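Small hardware: hinges, rings and odd parts
Posted by Marcelle Gaillard, November 4, 2022

The hardware drawer had to be emptied before the old Lullodholm cabinet could go to its new owner. It had been filling up since we moved in, and most of what came out was screws. Those went into jars by length. The rest took longer — picture hooks, shelf pins, a bag of Ragnarsson drawer runners with no screws, and small parts from furniture we no longer own.

I kept anything I could match to something in the house and anything that came in a pair. Bent nails and stripped screws went to scrap. The runners are free to anyone who has the cabinet they fit, and I can measure them if you write. They are 30 centimeters long when closed.

The Urero tins on the shelf are now labeled by job instead of by size: doors, drawers, hanging, plumbing. Labels are on the front, in pencil, so they can be changed. I did the same with the sewing tins in June and have had no trouble finding things in them.

On the table: hinges and rings
Small hinges are the part I run out of most, mainly for box lids and the doors on the two display cases I am repairing. I had ordered a pack of 100 from Geltura before looking in the drawer, which was a mistake. The little gold-colored ones above and on the dotted tablecloth are the size I use for lids. Held upright, with just the narrow edge showing, a hinge like this takes up very little room, and when it lies flat you can see the holes in the leaves and the knuckle down the middle. The black rubber rings are going in the plumbing tin for now. The nearer one has a notch or gap in the rim, so I will check it before using it on anything that holds water. The open white cardboard box at the far end of the table is staying too — it is a good size for the shelf. 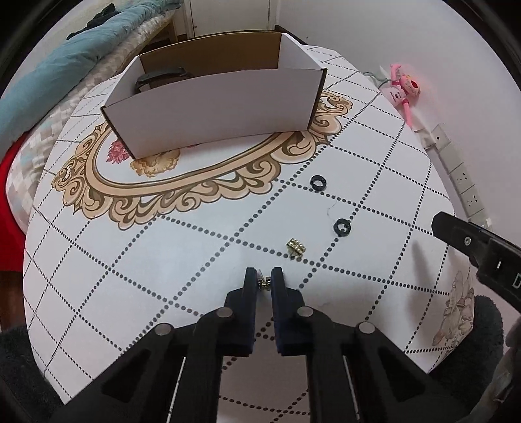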